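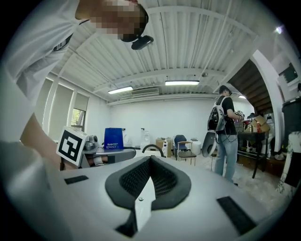 Home Guides Rooms Fittings Contact

Section 6: Setting out the bathroom corner
5 min read 862 shares

Zarkach Room Layout Guide, revised December 7, 2019

By this point you have a floor, a ceiling and four walls, and everything you own is in the middle. Section 5 dealt with the table. This one deals with the bathroom fittings, which are heavier than they look and have no handles, the manufacturers having assumed they would only ever be moved by other people.

Nothing in this section gets plumbed in. If you were hoping for running water, see Section 9, then see a plumber.

Before you start

Sweep the floor. Do it again after the cartons are gone, when you will find the screws. Sort the power cords and bring the power board out where you can get at it. Have a tape measure, a pencil, a damp cloth and a second person who is not also holding the tape measure.

6.1 The wall side

1. Pick the wall with the least going on. A plain one is best.
2. Look up. Anything standing directly under an air-conditioning vent will be dripped on sooner or later, and it will be the timber cabinet.
3. Put the toilet near the foot of the wall and leave 800 mm clear in front of it. Less than that and people step around it sideways, like crabs.
4. Bin beside the toilet. A small one will do.
5. Wall holder above, at a height you can reach without standing on the steps. Pencil the mark first. The pencil comes off the paint and the screw hole doesn't.
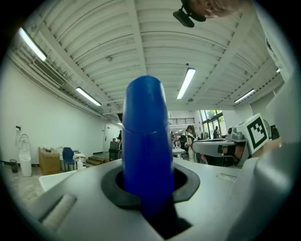 Left wall, bin down low, wall holder above it, duct and vent near the ceiling.

6.2 Cabinet, chair and steps

6. Cabinets go further along the same wall. Open every door fully before you let go. Justinas Grīnberga, who wrote the first version of this guide, set one down with its doors to the plaster and went to lunch pleased with himself.
7. Leave a gap for the chair. It will be used as a table within the hour, so choose one you don't mind wiping.
8. Low steps stay on the floor along the wall, never across a doorway.

Note: The spray bottle has no assigned position. We assigned it one in March. It did not stay there.

6.3 The tub

The Bukine and Tamošiūnaitė tubs are set out the same way. The Bomham has a different base and its own leaflet, which you should read before throwing out the carton, as it is taped to the inside of the lid.

9. Lift, don't drag. Marble shows a scratch from across the room, and marble with a scratch under a tub shows it on the day you move the tub.
10. Set it down at an angle first and walk around it. You want to get past on every side without turning your shoulders.
11. Check that the faucet end is the end you meant.

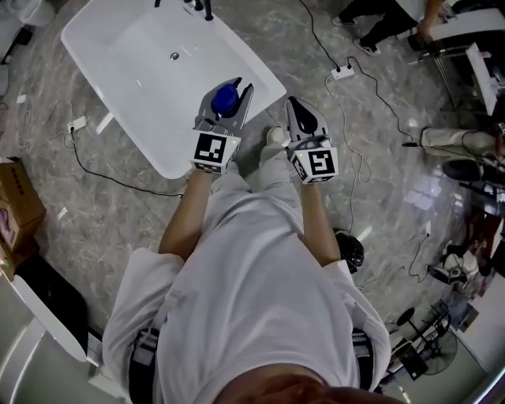
12. Take everything out of the tub. It is the right size and shape for holding packing tape, lids and other people's jackets, and by mid-afternoon it will be holding them. Caps and small bottle tops go back on their bottles, or they go down the drain.
13. Wipe the inside with the damp cloth, working toward the drain. No abrasive cream on the gloss, whatever your aunt says.

CAUTION: Keep cords and power boards well away from the tub if there is any chance of water in it. Loops of black cord on a pale floor are easy to see and people trip on them anyway. Run them along the wall, or tape them flat.

6.4 Leave it for 20 minutes

Go and have a coffee. Come back in through the door as if you were a visitor, and move the thing that annoys you. If more than one thing annoys you, go back to step 3.

Next: Section 7, Shelves and regrets
1116 views Share Print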